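Bench notebook, Pratcombe kitchen line
April, started 9.40 am

Second look at the Irnico assembly kit. Shahnaz Seneviratne wants a yes or no for the Wanyama people before the loan period runs out, and so far all I have is a pile of maybes. Writing things down as they come so I can argue from notes and not from memory.

What they sell: arm, gripper, controller, the tray and lane set, and a licence for the burger software. Quoted price was $2,917 a month on the rental plan, with the lanes and tray thrown in. "Thrown in" is doing a lot of work there. The lanes are most of the trick. If every ingredient is handed over standing on edge in a known spot, half the hard part of picking has been done by whoever loads the lanes, and that person is on our wages.

Asked their support desk whether loading time is counted in the brochure cycle figure. Reply came back in ten minutes, very friendly, and didn't answer the question. Asked again.

Set out for the morning: bread and tomato on the left, bun and patties on the right, build in the middle on the tray with the greens tub at the top end. Order is the default one from the Irnico recipe file. I changed nothing, so they can't say later that I did.
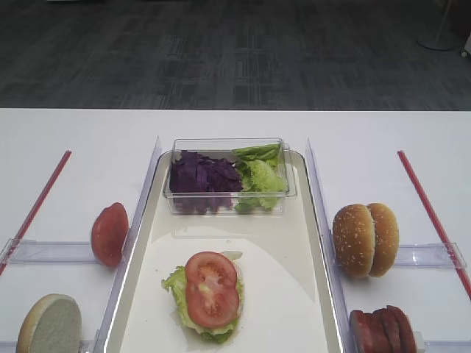 Tomato is what I'm least willing to take on trust. Irnico's sheet says slices can be any thickness between two limits, then a footnote says "consistent thickness recommended". So which is it? A kitchen that slices by hand at six in the morning won't be consistent. Want to try a deliberately bad batch: thin ends, soft ones, one with the skin hanging off.

Lettuce and cabbage share a container in their layout. Fine for a demo. For an actual shop I'd want them apart, as some customers will ask for one and not the other, and I can't see in the manual how the software deals with a stray bit of cabbage in the lettuce half. Emailed that too.

11.15. Rang Tridness for comparison. Their kit has no lanes at all, food goes in ordinary tubs, and the price is higher. The fellow quoted me a success rate straight off and then couldn't tell me what counted as a success. If the top half of the bun lands crooked, is that a burger? I'd say no. He said it depends on the customer.

Cleaning. The dividers and bars are clear acrylic and I don't know how they'll hold up to the sanitiser the Wanyama kitchens use. The manual says "wipe with a suitable product", no list. Need the actual name of the material grade, or a spare set we're allowed to ruin. Replacement lane set is $370, not covered by the rental. I'd expect a busy site to chew through those.

Manual is 46 pages and the fault section is 2 of them – one of those is a phone number.

To be fair to it, the layout makes sense. You can glance at the table and see what goes where, and a new starter could load it without much training. I'd just like to know what we're paying for beyond some tidy plastic and an arm we could get elsewhere.

To do
Time the loading separately, stopwatch, with someone other than me
Bad tomato batch
Chase Irnico on loading time and mixed greens
Ask Shahnaz what reject rate Wanyama would live with. I don't think anyone has asked them
Sanitiser test on one bar, if Irnico will agree to it in writing

Leaning no at this price. Nearly $370 to replace the lanes would have been easier to swallow if they'd told us up front – correction, it's exactly $370, I've just checked the quote, and it's in the fine print on the back.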